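I have now been up the hill at Plorkumberg four times, and I would go a fifth time tomorrow if somebody handed me a train ticket.

If you don't know it, Plorkumberg is a monastery town with one long street, a lot of stairs and a church that looks far too big for the place. My first visit was years ago with A-yeong Seok, in pouring rain, and we spent most of it in a bakery. So this May I went back with Ga-eun Myung and gave it three whole days. Best decision of the year!

We stayed at the Crabtree, a small guesthouse at the bottom of the stairs. Breakfast is simple (rolls, plum jam, very strong coffee) and the windows on the back side look straight up at the bell tower. Ask for the back. The front rooms get the delivery trucks.

I packed light for once, one small bag and mostly plain shirts.
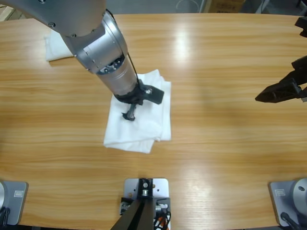
White cloth, folded.

Anyway, the stairs. There are 200 of them from the street to the church door, and they are uneven, so wear real shoes. Ga-eun went up in sandals and had a lot to say about it afterward. Halfway there's a little chapel with a bench, and we sat there long enough for a school group to pass us twice, once going up and once coming down.

The church itself is dark when you walk in and then your eyes get used to it and suddenly there's blue everywhere. Blue ceiling, blue side altars, even the organ pipes have a blue trim. I liked the painted ceiling over the choir best, with all the ships. Why are there ships so far from the sea? The leaflet says a merchant from Cikance paid for it, and that's all it says. I want to know more about that man.

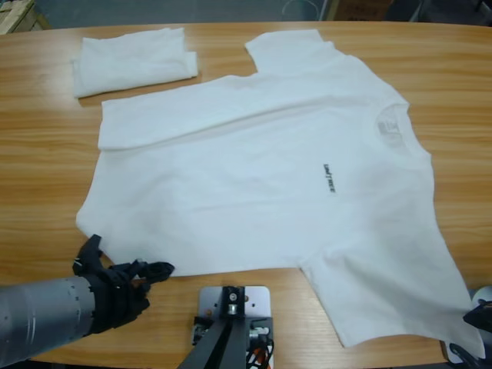

On the second day we took the bus over to Drakstead, 22 minutes down the valley. It's a town of almost 4,000 people and it has a covered market, a castle wall you can walk along for free, and the best dumplings I ate on the whole trip (the stall by the fountain, get the mushroom ones). The last bus back leaves earlier than you'd think, so check the board when you arrive. We ran for it.

Next time I'd like to see Plorkumberg in the snow. In-ho Hong went one winter and says the stairs are closed on icy days and you have to take the road around the back, but the church is heated a little and you get it nearly to yourself. Has anyone else been? Tell me where you ate!

4 comments
Share this post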